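2022-07-21

Up too late again, but I want to get this down while it's fresh. The new planner is in! I merged the branch before lunch and spent the whole afternoon poking at it, and I'm grinning like a kid.

The old version of Dogar planned for each arm separately and then checked whether the two paths bumped into each other. If they did, it threw one away and started over. You could hear me sighing from Stestbridge. The new one treats both arms as one big thing with a lot of joints, which I was scared of for months (so many dimensions!), and then Corinne Ambrose suggested seeding it from a cache of old paths. A plan that used to take 900 milliseconds now takes 290. I ran it again with the cache cleared just to be sure I wasn't fooling myself. Slower on the first call, naturally, then right back down.

Perception is the part that still makes me chew my pencil. Paper is awful. White, thin, almost no height above the table, and the board underneath has all those veins in it, so the edge finder gets excited about every orange streak. I tried looking for long straight lines first and only then asking which side is paler. Much better. Creases are long straight lines too, so now it wants to split one sheet into two. I wrote a little merge step that compares the color on both sides of a line and joins them if they're close. It needs a threshold and I hate thresholds. Left it at 24 for now, with a rude comment next to it in the code.

Also fixed the thing where the wrist view and the overhead view disagreed about time. One was stamping on arrival and the other on capture. Two lines of code! I've been blaming the hand-eye calibration since the start of the month, and I owe it an apology.

Tomorrow: scissors. The grasp picker keeps wanting the blades and I'd like it to prefer the handles. Demetrius Ferreira thinks a mask is enough. I think we need a score for it. We'll see who buys the coffee.

Pasting these in next to the notes on paper edges. 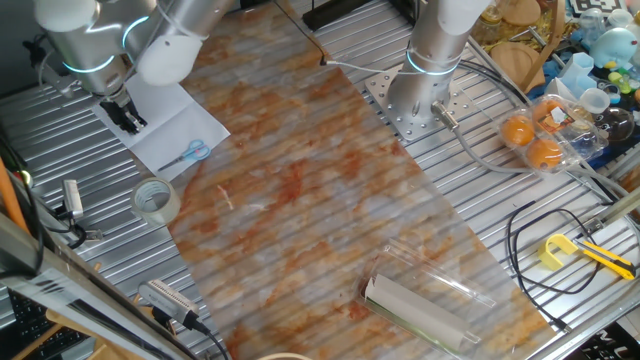
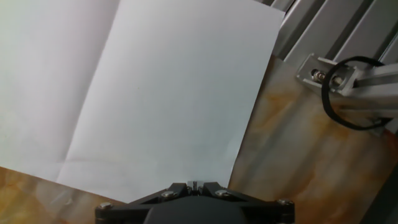 Sent the timing numbers to Sirkka Räsänen before I shut the laptop, and her answer came back in a minute flat: she loves the speed, but she wants to know what the cache does when somebody moves an obstacle after a path was saved, and would I please log every stale hit from now on. Good question. I check the start and the goal, and I don't recheck the middle until the path is already chosen. Must look at that first thing, before the scissors.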